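Comparison of Two Finger Shapes and Two Wrist Camera Placements on a Bimanual Tabletop Cell

Project report, Tavton Robotics Laboratory course

1. Purpose

The Melline cell is used by several student groups for bimanual pick-and-place work. Earlier reports from the course blamed failed grasps on the controller, but none of them separated the controller from the fingers or the camera view. We kept the controller fixed and changed only the fingers and the angle of the wrist cameras. The question was which of the two changes had the larger effect on grasping small, flat objects.

2. Setup

Both arms are mounted on one aluminum rail along the open side of the enclosure. Each arm has a parallel gripper and its own wrist camera. The walls carry a printed pattern of grid lines and circle clusters, and the floor has a marble pattern. Neither surface was changed during the project, so all recordings share the same background.

Two finger sets were tested. The Lindsay fingers taper to a narrow tip. The Nilo fingers have a wider, blunt tip and a flat inner face. Both sets use the same screw pattern, and the stroke was recalibrated after every swap. 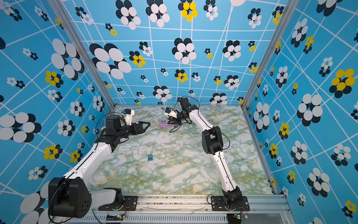

Objects were placed by hand between trials, with the long side either parallel to the rail or turned toward a corner. A trial counted as a success if the object was lifted clear of the floor and held for 5 seconds. A grasp that slipped after lifting was logged as a failure, with a note on which finger lost contact first. We ran 340 trials in total, divided evenly between the finger sets.

3. Camera placement

In the first placement the wrist camera looked nearly along the fingers. This kept the tips in view until contact, but the gripper body hid much of the floor. In the second placement the camera was tilted outward. More of the floor and the other arm came into view, at the cost of losing the near fingertip in the last part of the approach.

Cable routing had to be redone for the second placement. With the original routing, the wrist cable crossed the image whenever the elbow was folded. We added slack at the wrist and moved the tie point closer to the base.
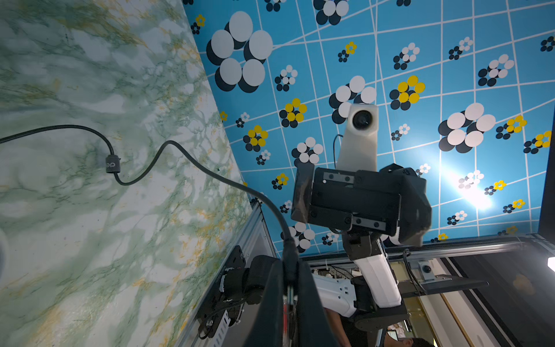
Report by the Melline project group
Submitted in May

4. Results

The Lindsay fingers did better on flat objects because the tips could get under a rounded edge. They did worse on cables, which rolled out of the narrow contact area. The Nilo fingers held cables well but often pushed flat objects across the floor before closing.

Camera placement mattered less than we expected for single-arm grasps. It mattered more for handovers, where the outward tilt let the operator see both grippers in one view. Operators using the first placement often stopped to check the fixed camera before closing the second gripper.

5. Problems

The closing command was sent 800 ms late in one block of trials after a settings file was overwritten. That block was discarded and repeated. Glare on the wall panels also changed the automatic exposure of the wrist cameras, so exposure was locked for the remaining runs.

6. Further work

A finger with a narrow tip and a shallow groove behind it should be tested on both object types. The handover trials should be repeated with the exposure locked from the start and with the operators trained on both camera placements before recording begins.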